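Section 7. Gripper Stops, Slips, and False "Grasp OK" Reports
Merenari Tabletop Cell, Set-up and Service Guide
Revised 2018-02-05
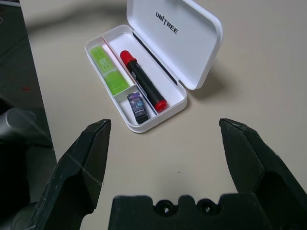
Read this section before you call a fault cleared. The Merenari controller reports "Grasp OK" whenever the jaws stop short of fully closed and motor current rises above the set limit. It has no other way of knowing. A jaw that has jammed on its own slide will report "Grasp OK" with nothing in it, and so will a jaw that has caught the rim of a box lid when it was sent for a pen inside the box. Treat the message as a hint.

The procedure below came out of the December stoppage at the Dirnport bench. The cell ran a pick-and-pack job for 3,602 cycles and logged no grasp errors. The trays at the end of the line told a different story. By the time the run was stopped by hand, the right jaw was sticking partway through its travel, and the log had been counting the stick as a held part.

7.1 Before you start

CAUTION: Pressing Pause does not take power off the gripper. The jaws can still move if a queued command comes through. Press the emergency stop and turn the cell disconnect to OFF before you put a hand near the jaws.

CAUTION: If the gripper is holding something, support it first. Grip force may drop when power is removed. Earlier copies of this guide said the jaws "remain closed on power loss." Do not rely on that.

You will need:
The hex key set supplied with the cell
A lint-free cloth
A flashlight
The plain test block from the Farías spares kit
A laptop with the service screen installed

7.2 Checking the jaws by hand

1. Press the emergency stop. Turn the disconnect to OFF and lock it.
2. Wait for the drive light on the controller to go out. If it stays lit, stop and check the wiring of the disconnect.
3. Clear the work area of loose items. Close any hinged case and set it aside.
4. Shine the flashlight along the inner face of each jaw. Light scratches and scuffs are normal wear. A raised burr, a crack, or a bent tip is not, and the jaw must be replaced.
5. Slide each jaw through its full travel by hand. It should move with the same light drag all the way.
6. If a jaw catches, mark the spot and go to 7.3.
7. Check the jaw mounting screws. Tighten any loose one and write it down. A screw that has come loose twice should be replaced, whatever the thread looks like.

Note: A jaw can pass step 5 cold and still stick after an hour of work. The Dirnport unit did exactly this. If the log shows the fault late in a run, do the hand check again right after a run of at least 800 cycles, with the power locked off as before.

7.3 Cleaning a sticking slide

1. Keep the disconnect locked OFF.
2. Wipe the slide from the palm outward with a dry cloth.
3. Move the jaw through its travel ten times and wipe again.
4. Repeat until the cloth comes away clean.
5. If the jaw still catches, remove it and inspect the slide underneath.

Do not add oil. It makes the jaw feel better for a day, then collects dust. Do not raise the closing force to push through the sticking point either. This was tried during the December stoppage on the advice of the old guide. The setting went from 800 to 900 on the service screen, the warnings stopped, and the fault stayed where it was.

7.4 Testing the grasp report

Do not skip this test because the jaws feel free.

1. Make sure everyone is outside the marked area. Unlock the disconnect, turn it ON, and reset the emergency stop.
2. On the service screen, set speed to Low and force to 800.
3. Command a full close with nothing between the jaws. The screen must read "Empty."
4. Open the jaws. Repeat step 3 four more times. A single "Grasp OK" is a failure.
5. Stop the cell and lock it off. Place the test block in the fixture, then restore power as in step 1.
6. Command a pick. The screen must read "Grasp OK" and the block must leave the fixture. Watch the block, and do not go by the screen.
7. Command a release. Confirm that the block drops free of both jaws.

If step 3 fails after cleaning, replace the jaw drive. Recalibrating will usually make the test pass, but it does so by moving the limit to suit the fault. A unit recalibrated this way at Brirnport went back into service and failed again at cycle 1,733.

7.5 Picks from open cases and divided trays

Small items in a compartment are where false reports do the most harm. A lid standing open, a raised rim, or a thin divider can stop a jaw just as firmly as the item can.

1. Teach the approach with the lid fully open and the case in its working position.
2. Run the approach at Low speed and stop above the item. Check the clearance between each jaw and the lid, the rim, and the dividers.
3. Allow for the case turning on the table. If it is not held in a fixture, assume it will move.
4. After each pick, add a width check. Reject the pick if the measured jaw gap does not match the item.

CAUTION: Never reach into the case to straighten an item while the cell is paused. Use the emergency stop and the disconnect.

Note: The width check catches many bad picks. It will miss a divider or lid edge that happens to be as thick as the item. For those jobs, fit a separate part sensor or have a person inspect the output.

7.6 Returning the cell to service

Record the fault, the jaw position where it occurred, the parts replaced, and the force setting before and after. Save the controller log before you clear it. If the cause was not found, write "cause not found" in the record and leave the cell locked off. "Could not reproduce" is not a repair.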